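Thread time! It's build month for our student robotics club and I have been promising an update forever, so let me catch you up on what we're doing this December. (Long one, get a snack.)

Quick background for new followers: I'm Rosalind Haddad, I help run the club with Lyle Dvorak. Our project this year is called Jitau. The goal is a robot that can do the boring indoor stuff - open a door, flip a switch, pick a thing up and put it down where you asked.

And the way we're teaching it is by doing those things ourselves, over and over, with hand-held grippers. You hold the gripper, you do the task, and the recording becomes a lesson. The students took to it faster than I did. I still squeeze way too hard.

Our target is 200 clean demos for the first task set. A demo counts as clean when the markers stay readable and whoever is holding the gripper doesn't stop halfway to ask what's for lunch. (You know who you are.)

I love how the room looks from gripper height. Everything bends! The staircase turns into this big wooden fan and the ceiling goes all swoopy.

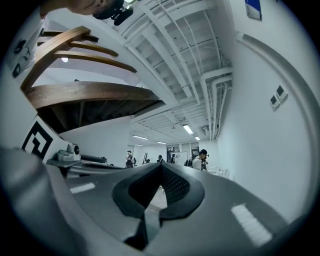

Gripper's-eye view, with the crew at work down at the far end.

That black-and-white square on the left is a marker. We use the markers to figure out where the gripper is as it moves through the room. Tillman, our tracking code, was written almost entirely by two second-year students and I will brag about them until somebody mutes me.

Tillman's first version lost the marker every time you turned your wrist. The fix came out of an evening of very patient plotting and one extremely ugly spreadsheet. I have a screenshot of that spreadsheet and I'm keeping it forever.

We split the work into 2 crews. One does collection, the other does review, then they swap. Reviewing turned out to be the popular job! People get really into it. There was a 12 minute argument about whether a slightly late squeeze should be tagged as a late squeeze.

OK, doors. Doors are my favorite and also my enemy. You reach for a lever without thinking about it your whole life, and then you try to write down what your hands do and you end up with 19 steps and a headache.

Lyle's rule for door demos is that you plan where your feet go first. He's right, annoyingly. If you stand too close, you end up leaning back to make room for the door and the whole reach gets weird.

He also wants both grippers up near the handle at the start of the approach, so the robot gets examples of keeping the second hand close and out of trouble.

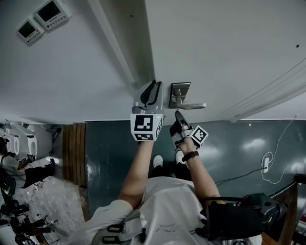

Both grippers up at the lever, sneakers planted. And yes, it's upside down, so the floor goes where your brain doesn't want it.

Flipping the footage for review is one line of code, by the way. We just hadn't added that line when the first batch got reviewed, so a few people spent an afternoon with their heads tilted. Sorry, team.

Things I'd tell another club starting this: label your files the same day. Agree on what "start" and "stop" mean before anyone records. Put snacks far away from the grippers.

Also rotate who gets to wear the gear. Everyone moves differently, and we want Jitau to learn from tall people, short people, lefties and me.

Next up is Londum, our drawer and cabinet set. Juneo (that's the arm the mechanical crew is building) should be ready to try the first door lessons after break. I'm so excited and a little scared for the door.

Questions welcome, especially if your club has done handles with a round knob. We haven't touched those yet and I'd love to hear what grip you used!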